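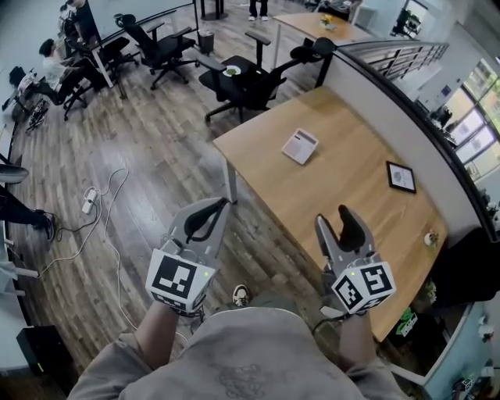 Norov Office Furniture and Small Things - read me first

Welcome, and thank you for taking the time to look at this set. It covers ordinary office rooms and the things people keep in them: long tables, desk chairs, cables, card frames, little machines that sit on a table and are used twice a week. We have tried to keep the notes friendly and plain, so please forgive us if they wander a bit.

What is in it

The set has 60 folders, one for each room visit. The visits were made at two sites, Inbridge and Galbraith, with the first of them in March. Each folder holds the pictures, a short list of the furniture and a text file called notes.txt. Do read the notes if you can - they are where we put anything that would not fit into a column, such as a table that had been turned round between visits.

How we name things

We use the words we would use if we were asking somebody to pass us something. A table is a table, whether people eat at it or work at it. Office chairs with wheels are listed as "chair, wheeled" and all other chairs as "chair, plain". Power strips and their cables share one entry, as we spent far too long at the start trying to decide where one lead ended and the next began. Picture frames are listed as frames whether they are standing up or lying flat.

If we were unsure what a small thing was, we wrote "small device" or "small object" and left it at that. You will meet a fair number of these, and you are very welcome to suggest something better.

Floors have their own column. We write "wood-look" for planks of any colour and do not try to guess what they are made of.

Layout of a folder

pictures
furniture.csv
notes.txt

The furniture list has 5 columns: item, colour, place, floor, remarks. Place is given in everyday terms (by the wall, near the window, under the table), and remarks may be blank.

Known gaps

Lists for 3 of the Galbraith folders have no colours yet. Cables are patchy throughout - early on we only wrote them down if they crossed a walkway, and we have not gone back over those lists. Spellings are British, so please search for "grey" and "colour".

Changes

Version 2, 2024-12-23
Merged the two chair lists from Inbridge. Added the floor column. Moved the old Furko shelf names into remarks, where they can still be searched.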